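About Mirnar

Mirnar is a small website for people who love reality television and would like to talk about it with somebody who has watched the whole episode. We write recaps, cast updates and the occasional long, rambling piece on why a reunion special went the way it did. If you've ever paused a dinner party argument to text a friend, or rewound a rose ceremony to check who rolled their eyes, you are our kind of person and we're very glad you found us!

The site was started by Zineb Slaoui and Jarosław Szczepańska, who had been emailing each other episode notes for years before either of them thought to put the notes anywhere public. Zineb wrote hers at the kitchen table during the commercials, and Jarosław sent his the next morning, usually twice as long and with strong feelings about the editing. Their friends began asking to be copied in, then friends of friends, and by the time the list had reached 124 people it was getting hard to manage (and Zineb's inbox was getting hard to open). The two of them bought a domain name that July and moved everything over in one long weekend.

These days there are seven of us. Zineb looks after the dating and marriage shows and edits most of what you read here. Jarosław covers competitions, which means baking, sewing, singing and anything with an obstacle course in it. The rest of the team divides up the housewives, the home makeovers and the overseas series, and we trade shows now and then when somebody needs a break from a particular cast.

Our longest-running feature is the Lollska Letter, a Sunday roundup named after the street where Zineb grew up. It started out as a short list of links and has grown into something you may want a second cup of coffee for. Readers send in their own predictions for the week ahead, and we print the good ones along with the wildly wrong ones, including our own. We cap those predictions at 1000 words, a rule we had to bring in after one very devoted reader and a certain island finale.
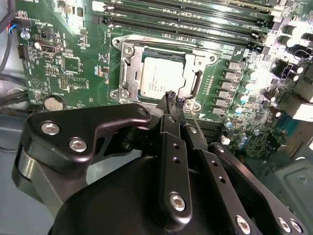
Do you publish rumors about cast members?

We try hard to stay away from them. If a story comes from court papers, an interview or a post the person made on their own account, we'll write about it and tell you where it came from. If it comes from a friend of a cousin, we leave it alone, even when it's juicy and everyone else is running it. Children who appear on the shows are mentioned only when the episode itself makes that necessary.

We do get things wrong sometimes, names and timelines especially, and we fix them as soon as we hear. Corrections go at the top of the article with a note saying what changed. Please write to us if you spot one — we'd much rather have the email than the mistake.

Mirnar is paid for by ads and by readers who join Sorna, our supporters' club. Sorna members get the Lollska Letter a day early and can vote on which older series we rewatch next. The last vote came down to six shows and got a bit heated in the comments, but everyone was still speaking to each other by the end of it. We don't take money from networks or production companies in exchange for coverage, and when we've been sent an episode in advance we mention it in the recap.

Would you like to write for us? We're happy to hear from new people, and you don't need any published work behind you. Send a recap of any episode you've seen lately, in your own voice, and tell us a little about what you watch and why you keep watching it. Jarosław reads everything that comes in and answers every message himself, though he can be slow during finale season.

For anything else, from advertising to a show you think we've been unfair to, use the contact form and choose the subject that fits best. It all lands in the same place and one of us will get back to you.

This page was last updated in November 2018.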